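Pegboard task: two-handed demos drifting between operators (Bramwell student project)

tkh_haworth
Posting for the Bramwell team. Hand-held grippers, one per hand, ball-on-pegboard task. Board runs away from the operator, far end gets filled first.

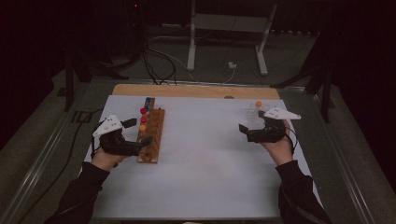
radka_k
What is your split between operators? If one person recorded most of the set, drift in the others may only be a sampling problem.

tkh_haworth
Two operators, 418 demos kept. I did most of them, so yes, it is lopsided. The second operator approaches the peg from a steeper angle and closes the jaws later. A policy trained on both hesitates above the board and then drops short of the peg. Trained on mine alone it places fine but fails when the board is rotated a few degrees.

cusel9
We had the same hesitation last season on a block task. Averaging between two closing heights. Pick one closing height, write it on the whiteboard, make everyone use it.

radka_k
Disagree. If you force one style you get a policy that only knows one style, and you already see that with the rotation failures. I would keep both and use a model that can represent two modes. Averaging is a property of the loss, the data is fine.

cusel9
In principle. A student team with one GPU and a November deadline should fix the data first. It costs an afternoon.

tkh_haworth
For reference, plain regression loss, short action chunks. We have not tried anything multimodal yet.

sastport_lab
Separate question: what does the left hand do during placement? If it holds still in some demos and wanders in others, you are feeding noise into half of your action vector.

tkh_haworth
Left is supposed to stay beside the near part of the board and steady it if it shifts. In practice it wanders. I have not measured by how much.

sastport_lab
Measure that before you touch the loss. Plot left gripper position over each demo, all on one axis. Ours had 80 demos where the idle hand crept toward the board for no reason. Dropping them helped more than any change to the network.

radka_k
Agree with that part. I would also check lighting. White sheet in a dim room means auto exposure can move a lot when dark sleeves come in over it. Lock exposure if the camera allows it.

tkh_haworth
Exposure was on auto. I will lock it for the next batch.

cusel9
Then the next batch will not match the old one. Budget for a full re-record.

tkh_haworth
Target was 1,000 anyway. Plan: plot the left hand first, cull, retrain on what is left. Then a small locked-exposure set with both operators at one closing height, and a second set with no height rule, same number of demos in each. That should settle the argument above.

radka_k
Keep the board angles matched across the two sets or the comparison means nothing.

cusel9
Tape marks on the sheet. Curkton did that with 9 fixed angles and cycled through them in order.

radka_k
Shuffle them. In order, operator fatigue lines up with angle.

tkh_haworth
Shuffled, then. Will post the left-hand plots in this thread.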